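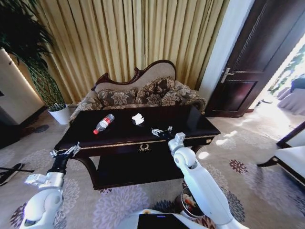
I finished The Salt Ledger at one in the morning and then lay there wide awake, going over the last chapter in my head. I haven't done that with a fantasy novel in ages!

The setup is simple enough. Moges is a harbor city where every promise is written down and weighed (yes, weighed, on a scale, by a guild), and if you break one, the guild takes something from you. Sometimes it's money. Sometimes it's your sense of smell, or the name of your first child. Our girl Brurier is an apprentice clerk who finds a 300-year-old promise in the archive, made by the founding family to something living under the harbor. It comes due in 33 days.

I loved her right away. She's grumpy and careful and she lies terribly, and her whole face goes red when she tries. The big heist in the middle of the book depends on her telling one good lie to a room full of guild masters, and I read that whole chapter standing up in my kitchen with the kettle going cold.

And then there's Drukon. Oh, Drukon. He's a smuggler, he's rude to everyone, he owes the guild so many promises that he can't taste food anymore, and he still cooks for his crew every night by memory. The soup scene! If you've read it, you know. The romance is very slow, so if you need a kiss before page 200 you may get cranky, but I thought the wait was worth every page.

The magic is my favorite kind, with real rules and real costs, and the author sticks to them even when it hurts. There was one spot where I was sure she was going to cheat to save somebody. She didn't. I had to put the book down for a bit.

Small complaints: the map is missing half the places they travel to, and I got the two rival houses mixed up through most of part one. Also the chapters from the point of view of Skolari, the thing under the harbor, are written with no commas at all. I got used to it by the third one and ended up looking forward to them, but I can see some readers skipping ahead. Please don't, because there's a big clue in the fourth.

I'm giving it 6 stars out of five and I don't care. Book two comes out in February, and I've already moved it ahead of everything else on my pile, including two library books that are going to be late.

If you've read it, come tell me what you think the bell on the last page means. I have a theory and it's not a happy one.

Posted January 26, 2019
Filed under: fantasy, slow burn, books that kept me up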